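Loja > Casa e arrumação > Cestos e caixas > Cesto Skundum

Etiquetas: cestos de plástico, secretária, material de escrita, arrumação pequena

Pois é, finalmente temos página para o cesto Skundum! Já o vendíamos ao balcão há meses e toda a gente me perguntava por email se também o enviávamos (enviamos, sim), de maneira que me sentei uma tarde a escrever isto com calma. Quem me conhece sabe que sou picuinhas com cestos. Tenho em casa mais cestos do que prateleiras onde os pôr, e mesmo assim este entrou e ficou.

Vamos ao que interessa. O Skundum é um cesto de plástico verde-azulado com o rebordo de outra cor, um laranja bem vivo a puxar para o vermelho — há quem jure que é vermelho e há quem jure que é laranja, e eu já desisti de discutir. Nas paredes tem filas de aberturas altas, de cantos redondos, por onde se espreita o que está lá dentro. Para mim isso é meio caminho andado, porque caixa fechada em minha casa é caixa esquecida. A forma é um retângulo arredondado, sem esquinas vivas, e passa por entre as coisas da secretária sem arranhar nada.
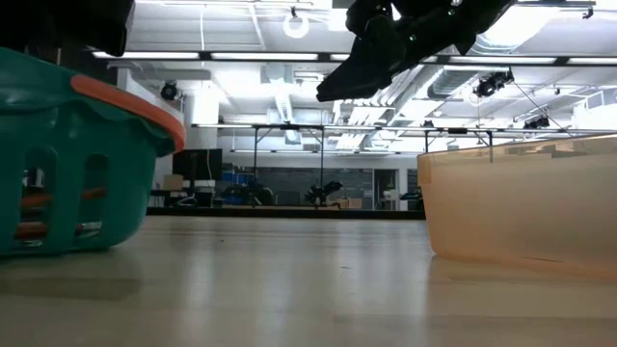
Quando o Ramiro Vallejo me trouxe a primeira amostra, vinha ele de Toledo com a carrinha cheia, eu torci o nariz à cor. Queria branco! Tudo branco, como nas revistas. Ele deixou-me dois cestos em cima do balcão e disse que passava a buscá-los na semana seguinte. Quando voltou, um já tinha sido vendido e o outro estava comigo na cozinha, cheio de molas da roupa. A cor viva ajuda imenso numa casa com gente distraída: digo "está no verde" e toda a gente sabe onde procurar.

Uso o meu sobretudo para coisas compridas e finas, aquelas que em gaveta rebolam para o fundo. Canetas, lápis, réguas, pincéis, agulhas de tricô, paus de espetada (limpos, por amor de Deus). Também dá para peças pequenas com algum corpo, tipo molas, carrinhos ou novelos. Para clipes e botões não o recomendo, que o fundo é furado e mais cedo ou mais tarde aparecem espalhados pela mesa. Nesse caso ponham um pano ou uma folha de cartolina por baixo, ou levem antes a caixa Nirkwood, que tem o fundo liso.

Como eu o arrumo, para quem gosta destas coisas: despejo tudo em cima da mesa, mas tudo mesmo, e só depois começo a meter. As canetas vão primeiro, todas no mesmo sentido e ao comprido. A seguir os lápis. As que não escrevem vão diretas para o lixo, sem despedidas — experimentem antes num papel, que às vezes ressuscitam. O que for maior do que o cesto fica atravessado na diagonal, por cima de tudo. Demoro menos a fazer isto do que demorei a escrever este parágrafo.

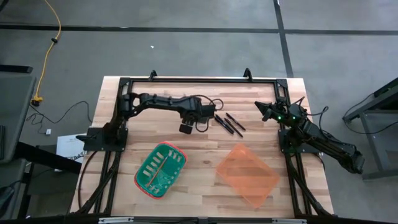 O cesto pode ir à máquina de lavar loiça?

Eu não punha. Lavo o meu à mão com água morna e detergente da loiça, passo uma escova de dentes velha pelas ranhuras e deixo-o a escorrer virado ao contrário. Fica pronto num instante e o rebordo do meu continua com a cor do primeiro dia, mas com água muito quente não me responsabilizo.

Outra pergunta que aparece muito é se se podem empilhar. Vazios, uns dentro dos outros, sim, e ocupam pouquíssimo. Cheios, só se não tiverem nada a passar da borda, e mesmo assim eu não faria torres de mais de dois. Se a ideia é empilhar a sério dentro de um armário, vejam a página das caixas Drellirwood, que essas têm tampa e foram pensadas para isso. Não custam muito mais e combinam bem com o Skundum na mesma divisão.

Sobre o tamanho tenho de ser franca convosco, porque já tive uma devolução por causa disto. É um cesto de mesa. Para a roupa suja de uma família inteira esqueçam! Meçam a prateleira antes de encomendar e deixem uma folguinha de cada lado para meter os dedos, que enfiar um cesto à justa é uma chatice e depois nunca mais se tira de lá.
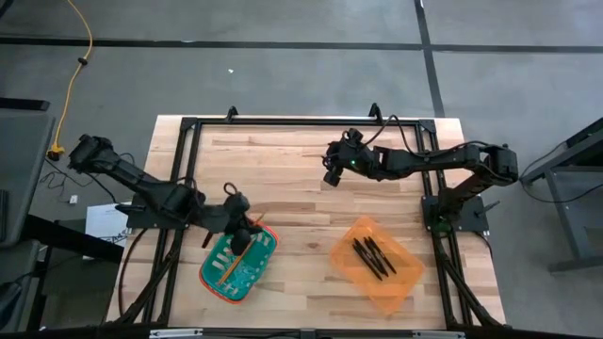 Gosto muito de o ver em cima de madeira clara. Tenho uma bancada daquelas de tiras coladas, com os veios todos à vista, e durante anos andei a pôr-lhe em cima cestos cinzentos que a deixavam tristonha. Com um tampo às tirinhas em creme, bege e castanho-rosado, o verde-azulado salta logo à vista, e como o fundo tem ranhuras e furinhos vê-se a madeira clara através dele, o que lhe tira aquele peso de plástico maciço. Até uma vareta fina e comprida, atravessada na diagonal, fica ali com graça. Em tampo escuro também já experimentei e não desgostei, mas perde-se esse efeito do fundo.

Quanto a quantidades: da última remessa vieram 300 e neste momento restam 97 em armazém, todos na mesma combinação de cores. Para escolas e ateliês que queiram levar muitos de uma vez, escrevam-me antes de fazer a encomenda, que arranjo sempre um jeitinho no transporte. A próxima entrega do Ramiro está apontada para junho, se a carrinha deixar.

Os cestos seguem encaixados uns nos outros, com papel pelo meio para não se riscarem. Se algum chegar com o rebordo rachado, mandem-me uma fotografia e troco sem conversa nenhuma. Riscos miudinhos no fundo são de andarem encaixados e não contam como defeito. O conteúdo não vem incluído (já me perguntaram pelas canetas!), mas na secção de papelaria há lápis e canetas avulso, e podem juntar tudo na mesma encomenda para pagar um só envio.

Página revista em 08/05/2017.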